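그리퍼 같이 써보실 분 찾습니다 (손에 쥐고 쓰는 타입, 비교 테스트)

안녕하세요! 저는 작은 작업실에서 그리퍼랑 카메라를 이것저것 붙여보고 떼어보고 하는 사람입니다. 블로그에 가끔 글 올리던 거 보신 분들은 아실 텐데, 올해 2월부터 Ratorura라는 이름으로 비교 테스트를 하고 있어요. 처음엔 혼자 했습니다. 그런데 혼자 하니까 제 손에 맞는 게 무조건 좋은 그리퍼가 되어버리더라고요. 제가 손이 큰 편이라 손잡이가 굵은 쪽이 편한데, 잠깐 놀러 온 후배는 5분 만에 손목이 아프다고 내려놨습니다. 그래서 이번엔 제대로 사람을 모아보려고 합니다.

모집 인원은 23명이에요. 왜 하필 23명이냐고 물으시면, 제가 낼 수 있는 참가비를 나눠보니 딱 그만큼 나왔습니다. 경력은 전혀 안 봅니다. 로봇 만져본 적 없는 분 대환영이고, 매일 만지는 분도 환영입니다. 양쪽이 섞여야 비교가 되니까요.

무슨 일을 하느냐면, 양손에 그리퍼를 하나씩 쥐고 테이블 위 물건을 집었다가 정해진 자리에 놓는 걸 반복합니다. 한 사람당 100번이에요. 50번은 Stetent 손가락으로, 나머지 50번은 Altgate 손가락으로 합니다. 둘 다 제가 붙인 작업 이름이라 검색해도 안 나와요. Stetent는 패드가 좀 무르고 손가락이 넓게 벌어지는 버전이고, Altgate는 패드가 단단한 대신 벌어지는 폭이 좁습니다. 저는 개인적으로 Stetent 쪽을 좋아하는데, 이런 말 미리 하면 안 되는 거죠? 그냥 못 들은 걸로 해주세요 ㅎㅎ

물건은 5종류입니다. 동그랗고 작은 것, 납작한 것, 말랑한 것, 길쭉한 것, 그리고 제가 제일 싫어하는 투명한 컵. 동그란 게 쉬워 보이는데 은근히 까다로워요. 옆으로 또르르 도망가거든요. 납작한 건 손가락 끝을 테이블에 거의 붙여야 하고, 그때 손목 각도가 사람마다 완전히 달라서 저는 그걸 구경하는 게 제일 재미있습니다.

걸리는 시간은 쉬는 시간 포함해서 반나절 잡으시면 됩니다. 중간에 쉬고 싶으면 아무 때나 쉬세요. 빨리 한다고 더 드리는 것도 아니고, 떨어뜨렸다고 깎는 것도 없습니다. 떨어뜨린 것도 전부 기록이에요. 오히려 너무 조심조심하시면 평소 습관이 안 나와서 제가 곤란합니다. 집에서 젓가락질하듯이 편하게 해주세요.

참가비는 당일 끝나고 바로 계좌로 보내드립니다. 금액은 신청하시면 답장으로 알려드릴게요. 점심도 있습니다! 근처 분식집 김밥인데 꽤 맛있어요. 못 드시는 재료 있으면 메일에 꼭 적어주시고요.

이런 분이면 좋겠어요.
- 만 19세 이상이고, 최근에 손이나 손목을 다친 적이 없는 분
- 왼손잡이인 분 (지금까지 오른손잡이 자료만 잔뜩입니다, 제발요)
- 불편한 걸 불편하다고 말해주는 분
- 소매를 걷거나 반팔을 입고 오실 수 있는 분

마지막 게 좀 이상해 보일 텐데, 헐렁한 긴소매는 케이블에 자꾸 걸려요. 저도 후드티 입고 하다가 그리퍼를 통째로 끌어당긴 적이 있습니다. 반지나 팔찌도 작업할 때는 잠깐 빼두시면 좋습니다.

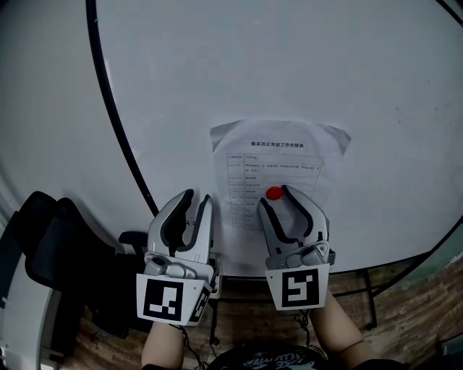
끝나고 나면 짧은 설문이 있습니다. 어느 손가락이 더 편했는지, 어떤 물건에서 짜증이 났는지, 케이블이 거슬렸는지 같은 걸 물어봐요. 글로 쓰기 귀찮으면 말로 하셔도 됩니다. 제가 옆에서 받아 적을게요. 녹화 영상에는 얼굴이 나오지 않게 하고, 손과 팔이 나온 부분은 비교 자료로만 씁니다. 동의서는 미리 보내드리니까 읽어보고 마음에 안 드는 부분이 있으면 편하게 말씀해 주세요.

신청은 메일로 받습니다. 제목에 'Ratorura 참가'라고 쓰시고, 본문에 주로 쓰는 손, 가능한 시간대(오전/오후), 못 드시는 음식만 적어주시면 돼요. 자기소개서 같은 거 필요 없습니다. 마감은 2018-08-18이고, 자리가 다 차면 그 전에 닫을 수도 있어요. 결과는 나중에 정리해서 이 블로그에 올리고, 참가하신 분들께는 먼저 보내드리겠습니다.

댓글 4

손목요정: 양손잡이도 되나요? 글씨는 오른손, 가위는 왼손이에요.

작성자: 너무 됩니다!! 메일에 그대로 적어주세요.

납땜하는곰: 전에 다른 데서 비슷한 거 해봤는데 다음 날 엄지가 뻐근했어요. 손잡이 무게는 두 버전이 같나요?

작성자: 손잡이는 똑같고 손가락 부분만 바꿔 끼웁니다. 그래도 뻐근하면 바로 멈추고 말씀해 주세요. 그날 못 채운 횟수는 그냥 빼고 계산할게요.

문의: 블로그 방명록 또는 메일 | 글 무단 전재 금지 | 맨 위로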